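Community Health Boards > Living With Type 2 > Local programs and clinics

Thread: Anybody else been through the evening class at the Romberg clinic?

mollby_marge
Hi everybody, I've been reading along since December and finally made myself an account. My doctor moved me from the "let's keep an eye on it" column to the real thing right before the holidays, and she gave me a referral to the evening diabetes class at the Romberg clinic, the one Divina Ocampo teaches. I live out past Mollby and it's a long drive in the dark for me, so before I sign up I'd love to hear from people who went. Is it mostly handouts? Do they make you weigh in front of other people? (I'd turn right around in the parking lot, I'm telling you now.) My sister says everything in the class is on the internet already, and she may be right, but I've been reading the internet for weeks and all I have to show for it is a headache and a cupboard full of cinnamon capsules.

tito_ben
Welcome, Marge! I went last year and brought my wife along, and it was the best thing we did. No weighing in front of anybody, you can put that worry away. Divina is a nurse and she grew up eating the same rice and noodles I did, so she never once told me to stop. She got out a measuring cup and had me scoop what I thought was a serving, and then she scooped what a serving was, and my wife laughed so hard she had to step out in the hall. I still eat rice every day. I eat less of it, and I eat the vegetables first, and my morning numbers came down to where my doctor quit making that face. Your mileage may vary, of course, and please don't change your pills on my say-so.

gladys_in_the_valley
I'll be the sour one, sorry. I went to two sessions and stopped. The people are lovely, no complaint there, but the room was packed and I couldn't hear from the back, and when I asked about my kidney numbers I was told to bring it up with my own doctor. Well, my own doctor has me for the length of a sneeze. I learned more from the pharmacist at Evangelista Drug, who sat down with my whole bag of bottles and didn't rush me. So Marge, if the drive is hard on you, I wouldn't feel guilty skipping it.

tito_ben
Gladys, I hear you on the room, but I think you left before the good part! The later sessions are smaller and that's when they go over your own lab sheet with you, kidneys and all. I don't think it's fair to judge it on the first two.

gladys_in_the_valley
Maybe so. But if the good part comes late, somebody ought to say that on the flyer. Plenty of us can't take that many evenings off.

trini_a
Hello all, Trinidad Agbayani here, I help Divina with sign-ups and I hope it's all right for me to jump in. Gladys, you're right about the flyer and I've passed it along. Marge, there is a way to do the first sessions by phone now, and you'd only need to drive in for the lab review - call the front desk and ask for the phone group. The cooking night is back too, and you don't have to be enrolled to come to that one. Bring a container for leftovers, and bring your meter if you have one.
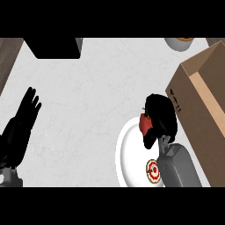

Counter space, marble top.

mollby_marge
Oh, thank you, Trinidad, a phone group would suit me just fine! Gladys, I appreciate you saying your piece too, I'd have been in that back row right beside you with my hand cupped to my ear. One more question for everybody while I have you. My neighbor swears by something called Plustetti, a noodle you order by mail, and says it doesn't touch her sugar at all. Has anybody tried it? The shipping costs more than the box does.

pastor_lou
I tried it. It's fine with a strong sauce. My sugar was 94 before supper and I did go up some after, so I wouldn't say it doesn't touch it, but I also had garlic bread, and I'm not going to sit here and blame the noodle for the bread. Test before and after and see what your own body does with it. I went back to regular spaghetti in a smaller bowl, mostly because of the shipping.

tito_ben
What Lou said. Smaller bowl!

gladys_in_the_valley
On this we agree. Marge, ask the pharmacist about those cinnamon capsules too, especially if you take anything for your blood pressure. And come back and tell us how the phone group goes. If they really do go over the labs, I might give it another try.

mollby_marge
I will! I'm calling the desk in the morning, and I'm bringing the big container to cooking night.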